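Lunes 13 de enero

# Calentador de biberones portátil Plokell: mi opinión después de usarlo en casa y en viaje

Escribo esta reseña en español porque vivo aquí hace ya bastante tiempo y porque las opiniones que encontré cuando buscaba un calentador eran casi todas muy cortas. Pido disculpas si alguna frase suena un poco extraña. Mi hija toma leche materna extraída cuando yo trabajo y fórmula por la noche, así que el aparato lo hemos usado con las dos cosas. 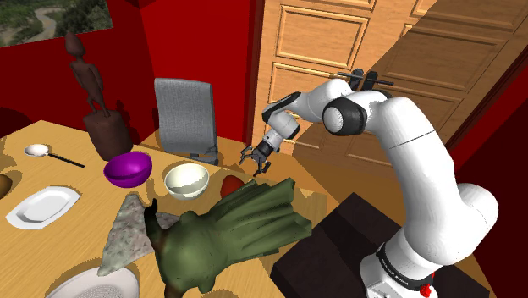
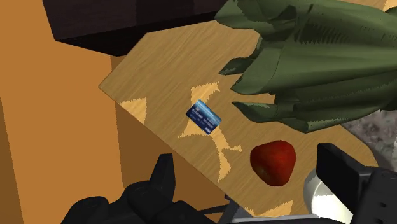 **¿Cuánto tarda en calentar un biberón que sale de la nevera?**

Con 120 ml de leche materna fría, en mi cocina, tarda 11 minutos en modo normal. Es más lento que un calentador de mesa con agua, pero la leche sale templada de manera igual, sin partes muy calientes, y para mí esto tiene más importancia que la velocidad.

## Por qué lo compré

Antes yo tenía un calentador de mesa de Borico, que funcionaba bien pero necesitaba enchufe y agua. Cuando volví al trabajo, en agosto, empezamos a pasar mucho tiempo fuera: la guardería, la casa de mi suegra, el tren. Calentar un biberón en una cafetería significa pedir una taza con agua caliente y esperar, y con una niña que llora la espera es muy larga.

Miré tres modelos. El de Verbruggen me gustaba por el diseño, pero su batería no se puede cambiar y el precio era demasiado para mí. El de Muner era el más barato, y una compañera me prestó el suyo durante un fin de semana. Calentaba bien, pero perdía leche por la rosca si no lo cerraba con mucha fuerza. Al final compré el Plokell en una tienda del barrio y pagué 50 euros. La tienda me dejó probar la rosca con mi propio biberón antes de pagar, y lo recomiendo a todo el mundo.

## Cómo funciona

El Plokell es un cilindro corto que se enrosca en el biberón, en el lugar donde normalmente va la tetina. Se pone la leche en el biberón, se enrosca el calentador, se da la vuelta y se enciende con un botón. La leche toca directamente una placa metálica que está en el interior. Cuando llega a la temperatura elegida, el aparato hace un sonido suave y la luz cambia a verde.

Tiene 4 temperaturas. Yo uso casi siempre la más baja, que para la leche materna es suficiente. Las otras las he usado para la fórmula, calentando primero el agua y añadiendo después el polvo. En las instrucciones dice que no se debe poner el polvo antes, y es verdad que se pega: lo hice una vez a las tres de la mañana y tuve que limpiar la placa con mucha paciencia.

Trae adaptadores para biberones de boca ancha y de boca estrecha. El adaptador estrecho es un poco duro las primeras veces. Después la goma se adapta y entra mejor.

## La batería

El fabricante promete ocho biberones con una carga. Yo llego a seis si la leche sale de la nevera, y a los ocho si está a temperatura ambiente. Para un día fuera de casa es más que bastante. En el viaje a ver a mis padres, con una escala larga, tuve que cargarlo en el aeropuerto, porque hicimos dos vuelos y la niña comía cada poco.

Se carga por USB-C, con el mismo cable de mi teléfono. Lo que no me gusta es que no se puede calentar mientras se carga. Si te olvidas de enchufarlo por la noche, por la mañana no tienes calentador. A mí me ha pasado más veces de las que quiero escribir.

La pantalla muestra la temperatura, pero la batería solo se ve como tres rayas pequeñas. La última raya dura poquísimo. Yo cargo el aparato cuando quedan dos.

## La limpieza

La limpieza es el punto más débil. La parte con la batería no se puede meter en el lavavajillas ni sumergir en agua, entonces hay que lavar la placa a mano, con un cepillo pequeño, y después secarla bien. La leche materna deja una grasa que no sale solo con agua tibia. Yo pongo un poco de jabón neutro, agua caliente dentro del biberón, lo enrosco, agito y tiro. Después aclaro dos veces.

Una vez por semana hago un ciclo con agua y una cucharada de vinagre blanco, como dice el manual. La junta de silicona se saca con la uña y hay que mirarla con frecuencia, porque debajo se queda leche. La junta de repuesto viene en la caja, con la referencia 1634, por si alguien la necesita pedir después.

Fuera de casa no es posible lavarlo bien. Mi solución es llevar una bolsa con cierre para el aparato usado y, si sé que habrá más de una toma, caliento solo agua y llevo la fórmula en dosis.

## Lo que me gusta

- Cabe en el bolsillo lateral de la bolsa de pañales.
- No ha perdido ni una gota con la rosca ancha.
- El sonido del final es bajo y no despierta a la niña.
- La temperatura más baja es realmente suave. La compruebo siempre en la muñeca y nunca la he encontrado demasiado caliente.

## Lo que no me gusta

- No calienta mientras se carga.
- El botón es muy sensible y una vez se encendió dentro de la bolsa. Existe un bloqueo, hay que pulsar tres veces seguidas, pero en el manual está en la penúltima página.
- El manual en español tiene errores (mejor leer el inglés, si se puede).
- Con cantidades pequeñas, menos de 60 ml, calienta mal porque la leche casi no cubre la placa.

## ¿Lo compraría otra vez?

Sí, para salir. Para casa sigo usando el viejo de Borico, sobre todo por la noche, que es más rápido y se limpia en un momento. Si solo puedes tener uno y casi siempre estás en casa, compra uno de mesa. Si tu bebé acepta la leche fría, y hay bebés que la aceptan muy bien, prueba eso primero y guarda el dinero.

Le doy cuatro estrellas de cinco. La que falta es por la batería y por el manual.

Jeptoo Kimaro

*Añadido: me preguntan si sirve con bolsas de leche congelada. La leche hay que descongelarla antes, en la nevera, y pasarla al biberón. El aparato no está hecho para calentar hielo y el manual lo prohíbe.*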